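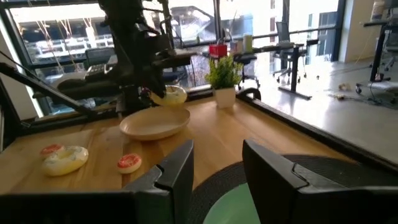 Samah Zaki asks that the beige plate be left bare until the loose donuts have been sorted by color, as mixed plates have caused most of the errors in the placement sheet so far. The request is accepted. It applies from this entry onward and replaces the instruction on the inside cover.

Notebook entry, Wednesday, morning session, Vondier tea table
Location: window side, wooden table
Present: S. Zaki, Y. Chornovol

Purpose

To settle the arrangement of the donuts, the oval plates and the round mats before the layout is passed to Ireck for approval. The previous layout was returned with two remarks: the donuts were too close to the plate they were meant to move to, and the colors could not be told apart quickly on the printed card. Both remarks are addressed below.

Materials

Donut set from Feltisport, 16 pieces, complete when checked at 9:15. The colors in use this morning are cream, red with sprinkles, and green. The large cream piece is kept with the set, although it does not match the others in size. One small red piece has a shallow dent on the underside. It remains in use, with the dent facing down.

Oval plates, one beige and one turquoise. Both have a raised rim, and this matters more than expected, as a donut set down against the rim stays tilted and has to be straightened. The card should show each donut clear of the rim.

Round mats, including the gray one with the mint-green center and the black woven one. The woven mat was aired overnight and lies flat again.

Potted plant in the white square pot, kept toward the back edge of the table. Watered before the session, with the pot wiped dry before it was put back.

Preparation of the table

The tabletop was wiped with a damp cloth and then a dry one. Pylypenko oil was last applied in January and no further coat is needed at present. There is some glare where daylight falls on the boards, mainly in the late morning. Lowering the blinds was considered and rejected, because the darker colors become hard to judge.

The grain runs at an angle to our usual line of sight, and it is easy to line up a plate with the grain by mistake when the card asks for it to be square with the table edge. Please use the edge. A strip of paper laid along it and removed afterward is sufficient.

Arrangement A, beige plate

The plate is placed on the bare wood, with no mat beneath it. Loose donuts go to the left of the plate in an informal group. Pieces may touch or overlap slightly. The group should look as though someone had put the donuts down while clearing a box, and a straight row is to be avoided. The first piece to go to the plate is a cream one. The plant stays beyond the plate, to the right, and its leaves should not hang over the rim.

Y. Chornovol tried the plate turned a little to one side and then parallel with the edge. The turned position leaves more space for the hand coming from the left, and it is adopted. The card will say "slightly turned" without giving an angle.

Arrangement B, turquoise plate
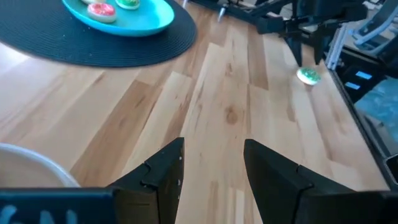 The woven mat goes down first, with the turquoise plate on top of it. Colors are mixed on this plate by intention. Green and red are easily told apart against the turquoise. The cream piece is the least distinct when it is at the far end, behind the other two, and the card should therefore be drawn from directly overhead.

One green donut is kept off the plate, on the wood to the right. It was agreed that the distance from the mat should be generous. In the returned layout it was a finger's width from the mat, and two readers of the card assumed that it had simply fallen off. At the present distance it reads as a separate item still to be dealt with.

The knot in the boards was briefly used as a marker for the loose piece. This is not to be repeated. The table may be turned or exchanged, and a layout that depends on one mark in the wood cannot be set again elsewhere.

Observations

1. Sorting by color before plating took a few minutes and removed the mistakes in Arrangement A. Arrangement B was set twice by each of us, and the results agreed apart from the order of the red and green pieces. The order is not fixed on the card. S. Zaki would prefer that it were. Left open.

2. The sprinkled pieces look alike from above and less so from the side. When replacing a piece, check the side as well as the top.

3. The woven mat shifts if the plate is dragged. Lift the plate, then move the mat, then set the plate down again.

4. The curved armrest or chair back at the far side comes very near the tabletop. It is outside the working area and may stay, but chairs should not be pushed in during a session, as the table moves slightly when they touch it.

5. Crumbs were found under the woven mat at the start of the morning. They came from a breakfast. Food is not to be placed on this table, including on days without a session.

Cleaning and storage

Donuts are wiped with a barely damp cloth, frosting side last, and left on a towel before they are returned to the box. Feltisport's leaflet was mislaid in the move from the old cupboard. Until a copy is found, no detergent is to be used on the sprinkled pieces. Plates may be washed by hand and stacked with a paper napkin between them. The mats are stored flat on the upper shelf, the woven one on top. The box of donuts goes on the lower shelf with the lid closed and the count written on the tally slip.

Count at the end of the session: 16. No pieces missing.

Outstanding

Y. Chornovol to redraw both cards from overhead, with the beige plate slightly turned in A and the loose green donut moved out in B.

S. Zaki to ask Ireck whether the order of colors on the turquoise plate needs to be fixed – this should be answered before the cards are printed, as the run is 1,000 and cannot be corrected by hand.

The dented red piece is to be looked at again after next week's session. A spare may be ordered if the dent has grown.

The second towel from the storage shelf has not been returned. Whoever has it is asked to bring it back before the next session, which begins at 8.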